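Project Report: Site Visit to the Dellow Open Day
Automation in Everyday Work module

Our group visited the Dellow workshop on Monday, July 4, 2022, having asked in May and been told to wait for the open day like everyone else. The building dates from 1837 and its front door was plainly designed to keep students out.

We had four demonstrations on our list and saw two. The one we stayed for was flower handling, run by a small firm called Lollow. Artificial flowers are a fair test for a gripper: the stems are thin, the heads are wide and no two leaves stick out the same way. We had expected car parts. Our risk assessment, which covers car parts in some detail, is attached. 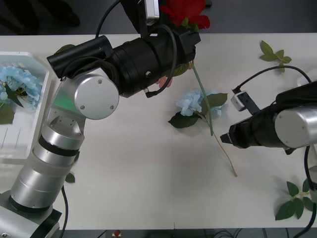

Figure 1. Flower handling with two arms: the left gripper holds a red rose, with a pale blue hydrangea on the table between the arms.

We wrote down three things to follow up. The first is where a gripper should take hold, as a long stem swings about below the fingers — we tried it ourselves with a pencil and some string, with mixed results. The second is how two arms share one table without arguing, a skill our group has yet to master. The third is cable routing, on which our own Kadero kit scores poorly.

Questions were allowed for up to four minutes, two of which went on whether the flowers were real. Our remaining notes cover the Buthelezi sorting line, which we heard through a wall.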